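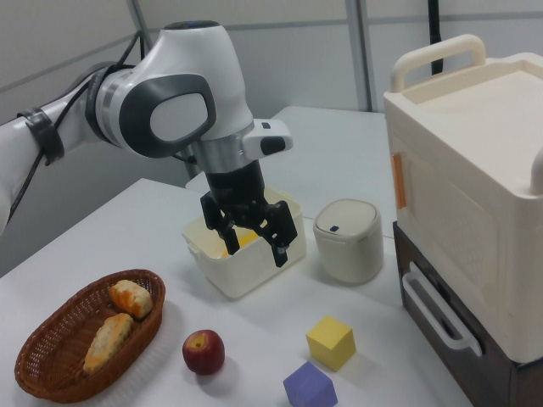

Saturday, July 29, 2023

Bench notes, kraut and cucumber crocks, plus the apple scrap vinegar. Writing this up in one sitting after lunch because the last three days of scribbles are on the back of a seed packet and I can barely read them.

Started the morning with the half-sour cucumbers, batch 6. Skimmed the top again. White film, flat and thin, no fuzz, smells like yeast and dill and nothing worse, so I'm calling it kahm and moving on. Batch 5 had the same thing on day four and was fine once I'd skimmed it. What I don't love is that both came out of the wide crock with the split weights, and the narrow crock hasn't had a speck. I think the two halves drift apart when the brine starts moving and let dill fronds float up through the gap. Going to try a cabbage leaf tucked over everything before the weights go in. Should have done that from the start, really, I do it for kraut every time!

Brine on batch 6 was mixed at 3.5 percent by weight of the water. I know we said we'd go to weighing the cucumbers and water together and salting on the total, and I still think we should, but I'd already mixed the brine before I remembered. So batch 6 compares with 4 and 5 and nothing after it. Batch 7 will be the first on total weight. Please, if you mix one while I'm away, write which way you did it on the tape. Just "W" or "T" is plenty.

Tasted one from the bottom. Crunchy at the ends, a bit soft in the middle, and hollow (the hollow part is the cucumber's fault, they were big and had sat in the cooler since Tuesday). Nice garlic. Sour is only just arriving. The cut face is still white in the center and going glassy at the rim, so I'd give it two more days at room temperature and then into the fridge. The room has been warmer than I like, 76 on the wall when I came in and 79 by noon, and the softness worries me more than the film does. I pulled the blossom ends off all of these, I'm sure of that, so if they go mushy it's the heat or the age of the fruit.

Grape leaves: used two per jar in the jars, none in the crock. Can't tell any difference yet. Everybody swears by them and I'd like to believe it, but the jars are also on the lower shelf where it's cooler, so this proves nothing. Next time split them on the same shelf.

Kraut. The February cabbage is finally finished, last jar opened yesterday and it was lovely, very sharp, still had some bite. That one was the Bodville cabbage, the dense flat heads, salted at 2 percent and kept cold the whole time after the first month. I used 1,165 grams of shredded cabbage for the small test jar and 23 grams of salt, which I'm writing here because the original page got brine on it and you can't read the second number anymore. The summer cabbage from Kerkemen is a different animal. Looser, wetter, sweeter, and it gave up so much liquid in the first hour that I hardly had to pound it. I've salted it at 2.25 to slow it down a little in this heat. It was bubbling hard by the next morning and pushed brine out over the rim and down the shelf (sorry about the label on the mustard, I've rewritten it).

Lesson, again, for the hundredth time: leave more room at the top. Two inches in summer. I filled to one.

Put a tray under all of them now. Burping twice a day, morning and last thing. The jars with the airlocks don't need it, but two of the grommets are cracked and I don't trust them, so those are getting loosened by hand as well. Need to order grommets. Also a new roll of the pH strips, the narrow range ones, we're down to the last few and I've been hoarding them for the peppers.

Peppers, then. The mash is on day 11. Red Fresnos, a few of the orange ones whose tag fell off, garlic, 3 percent salt by weight. The strip read somewhere between 3.6 and 3.8, I'd say closer to 3.8 in this light. Good and low anyway. Color has held up really well, much brighter than last year's, and I'd put that down to taking the seeds and the white part out, which took forever. It keeps rising up on its own gas and leaving a pocket of liquid underneath, so I've been pushing it down with the back of a spoon, clean spoon each time. I'd like to let it go to three weeks and then blend half with vinegar and leave the other half raw in the fridge, and see which one people reach for.

Vinegar. The apple scrap jars from Zorley windfalls, started with peels and cores, a little sugar, water to cover. Stirred every day until the fruit sank, strained on Wednesday. Smells of cider at the moment, with a nail polish whiff on jar two that I'm hoping goes away once it gets more air. It did last fall, but that took a couple of weeks. Cloth on all three, double layer, rubber band right down under the lip because the fruit flies have found us. Jar three has a thin skin forming, so a mother may be starting, and I added a good splash of the old raw vinegar to one and two to help them along. Do not move jar three! I mean it, every time it gets bumped the skin drops and it has to start over.

None of this vinegar goes into canning, same as always. We don't know its acidity and it'll vary jar to jar. Salad, shrubs, cleaning the kettle. The bought 5 percent is on the top shelf with the blue tape and that's the one for the bread and butter pickles.

Oh, and the mustard greens, which I nearly forgot. I wanted to try the wilted way, so I hung them over the rack for most of a day before salting. The Lương jar (we're still calling it that from the name on the lid, so the label says the same) has the wilted ones, and the plain glass jar has fresh leaves from the same bunch. Wilted ones packed down so much better, and they've already turned that olive yellow. The fresh ones keep trying to float. Small taste of each: wilted is nuttier and has more chew, fresh is hotter in the nose. I like the wilted. Will taste again next weekend before deciding.

To do: grommets, pH strips, more pickling salt (the box is nearly out, and please not the iodized from upstairs), wash the cloths, scrub the wide crock when batch 6 comes out and check the glaze by the handle, where I thought I felt a rough spot. Batch 7 on Monday if the small cucumbers are in. If they're only the big ones I'll do spears and skip the crock.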